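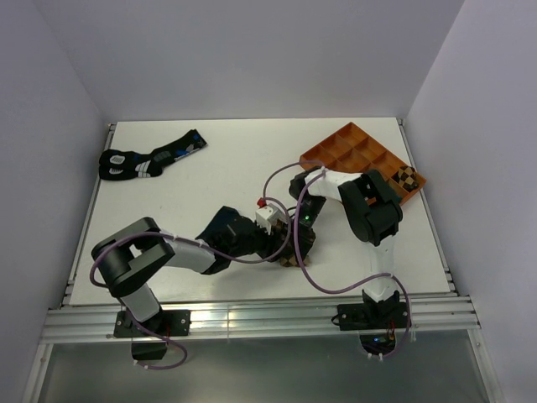

Capítulo 6
Um dia de portas abertas: o robô diante do público

Quem entra pela primeira vez num laboratório de robótica costuma levar duas surpresas. A primeira é o silêncio: os motores pequenos mal se ouvem, e o visitante que esperava o estrondo de uma linha de montagem acaba por baixar a voz sem dar por isso. A segunda é a lentidão. Um braço aproxima-se de um objeto, hesita, corrige uns milímetros, volta a hesitar, e a sala inteira fica à espera com ele! É um belíssimo ponto de partida para estudar automação, e por isso este capítulo começa com uma visita.

O dia aberto de Bimville realiza-se todos os anos em abril, no edifício antigo da Trastard, uma oficina que durante décadas fabricou fechaduras e que hoje partilha o piso térreo com salas de ensino. Na última edição passaram por lá 1.000 visitantes, entre turmas do secundário, famílias inteiras e bastantes curiosos que só tinham visto o cartaz na paragem do autocarro. As demonstrações distribuíam-se por 6 bancadas. Vamos percorrer algumas, com calma, e regressar a elas ao longo do capítulo sempre que um conceito novo o pedir.

6.1 Dois braços, uma mesa

A bancada que juntava mais gente era também a mais simples de explicar. Dois braços robóticos montados na mesma calha de alumínio, virados para dentro, trabalham sobre um tampo branco com poucas coisas em cima: uma meia preta estendida, um tabuleiro com divisórias, uma bola de madeira axadrezada e pouco mais. As duas garras encontram-se a meio da mesa, muito perto uma da outra, e é precisamente aí que começa a parte interessante.

Pôr um braço a pegar num objeto é um problema conhecido. Pôr dois braços a trabalhar no mesmo palmo de mesa é outro problema, e bem mais rico. Cada um tem de saber onde está o parceiro, por onde vai passar e quanto espaço ocupa o cotovelo quando o punho se inclina. (O cotovelo é o grande esquecido das primeiras experiências: toda a gente olha para a garra e é o cotovelo que bate.) Ao volume que um braço consegue alcançar chamamos espaço de trabalho. À parte desse volume que ambos alcançam chamaremos zona partilhada, e a ela dedicaremos a secção 6.4.

Repare-se também nos cabos. Nos desenhos dos manuais os braços aparecem limpos, só elos e articulações. Numa bancada verdadeira há cabos, neste caso roxos, que fazem laços largos e se cruzam por cima da zona onde as garras trabalham. Um cabo tem peso, tem rigidez, prende-se, puxa. Também tapa a vista a uma câmara. Quem planeia um movimento sem contar com ele está a planear para um robô que só existe no papel.

6.2 Rígido, redondo, mole

A escolha dos objetos para uma demonstração merece mais atenção do que costuma receber, e a Trastard faz isto muito bem. Um bloco é um objeto rígido com faces planas: basta conhecer a posição e a orientação para saber onde apoiar os dedos da garra. Uma bola também é rígida, mas rola, e dois dedos planos tocam-na em muito pouca superfície. Já uma meia é um caso à parte. Não tem uma forma, tem inúmeras formas possíveis, e muda de uma para outra assim que lhe pegamos.

Dizemos que a meia é um objeto deformável. Descrever o seu estado com seis números, como faríamos com o bloco, deixa de chegar. Experimente o leitor em casa: pouse uma meia esticada na mesa, levante-a pelo cano com dois dedos e tente prever, antes de olhar, onde vai ficar o calcanhar. Agora tente com os olhos fechados! O exercício dura um minuto e ensina tanto como várias páginas de geometria.

O tabuleiro com divisórias traz uma dificuldade diferente. As paredes dos compartimentos ajudam, pois seguram a bola depois de largada, mas também estorvam, porque a garra tem de descer entre elas ou largar de cima. Voltaremos a este compromisso quando falarmos de tolerâncias.

6.3 O que perguntar numa visita

Na sala Perron, ao fundo do corredor, os monitores pediam aos grupos que escrevessem perguntas num quadro antes de verem qualquer robô a mexer-se. As melhores saíram de uma turma da escola de Daverwood, e reproduzimos 3 delas por darem um excelente guião para o resto do capítulo:

Se os dois braços quiserem o mesmo objeto, quem cede?
Como é que o robô sabe que já agarrou?
O que acontece se alguém mudar o tabuleiro de sítio?

A primeira pertence à coordenação. A segunda leva-nos aos sensores e à estimativa de força, que podem estar na garra ou ser deduzidos da corrente dos motores. A terceira toca na diferença entre um programa que repete posições gravadas e um sistema que observa a mesa antes de decidir, e foi ela que gerou a discussão mais animada do dia.

Convém levar um caderno. Uma demonstração passa depressa e o que se aprende está muitas vezes nas falhas: a garra que fecha ao lado, o objeto que escorrega, a segunda tentativa feita por outro ângulo. Anote a ordem dos movimentos, o braço que se mexe primeiro, os momentos de pausa. Faça um esboço da bancada vista de cima, com as bases e o alcance de cada braço. Vai precisar desse esboço já no primeiro exercício da secção 6.4, onde traçaremos a zona partilhada com régua e compasso antes de passarmos às equações.

Contacto: secretaria da Trastard, Bimville | © Todos os direitos reservados | Voltar ao topo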